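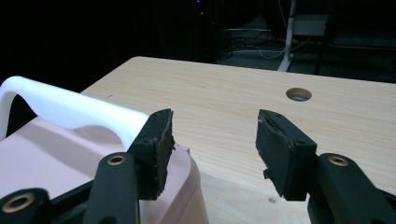

View from the wrist camera, pads as they are now, both fingers open.

Foam pads on hand-held gripper are fraying. Change to silicone, or same foam again?

Asked in Grippers and End Tools, February 2025
714 views

Hello all. I am comparing two sets of fingers for a hand-held gripper with a camera on it, and I would like advice before I order more parts.

The fingers are black, with angular links and brass-colored inserts, and each one ends in a rectangular pad block held by screws. The soft black layer on the pads came from Dotetti. I am not sure if it is correct to call it foam or rubber, the invoice says only "grip layer, black". You can see the edges are already rough, and small light bits stick to the inner face of the left pad.

The second set is from Brurovo, with a smooth silicone face. I have them for a test until the end of the month and then I must pay or return.

My test is simple. I lift a plastic box by its arched handle, move it to the other side of the table, and put it down. I do 20 lifts with each set. With the Dotetti layer I had 2 slips. With the silicone I had none, but the silicone does not want to let go of the handle. When I open the fingers, the handle stays on one side for a moment and the box turns a little. For my work this is also bad, because the position of the box after release is what I record.

My questions:
Is the wear on the pads normal, or did I glue the layer wrongly?
Does somebody know a way to make silicone less sticky without losing the grip?
Does the worn edge disturb the camera? My tracking software sometimes loses the tip of the right finger.

Thank you for your patience with my English.
Oluwatosin Isah

3 answers

Answer from Lawal_bench (accepted)

Some wear is normal. With soft layers the edge goes first, as the edge hits the table each time you come down too low. From your photo I would say the layer is too large for the block, or the corners were not trimmed. Cut it a little smaller than the block, maybe one millimeter on each side, and wipe the block with alcohol before you glue. Press it overnight in a vise with a flat piece of wood.

For the silicone: put a little talcum powder on it and wipe off everything you can see. It lasts for maybe a day of work. The better way is a pad with a fine pattern, so less surface touches the handle. Ask Brurovo if they sell it with grooves. I bought grooved ones from Parkari in January and the release is clean, though I only lift light things with them.

One more point about your test. 20 lifts is too few to choose between them. Two slips can be luck. I would do 10 lifts, change the fingers, 10 lifts again, and continue like this for an afternoon. Then your tired hand does not punish only the second set.

Answer from mikro_tom

just use grip tape from a skateboard shop, cheap and you will never change it again

Comment from Oluwatosin Isah: Thank you, but I am afraid it will scratch the handle.

Answer from pvdm

About the camera question. Your fingers are matte black and the space behind the table is nearly black too. When you raise the tool, the tip has a dark background and the software has no edge to follow. I had the same trouble, and hung a gray cloth behind the table. A strip of light tape on the outer side of each pad block also helped, but do not cover the screws or you will peel it off every time you change the pads.

I do not think the ragged edge is the main cause. It can move the detected corner by a few pixels if your software looks for corners. Check if exposure is on automatic, and lock it if it is.

Comment from Oluwatosin Isah: Exposure was on automatic. I locked it and now the right finger is lost much less. I will try the cloth also. For the pads, I cut new ones from the same Dotetti sheet, smaller as Lawal_bench wrote, and I asked Brurovo about the grooves. No reply yet.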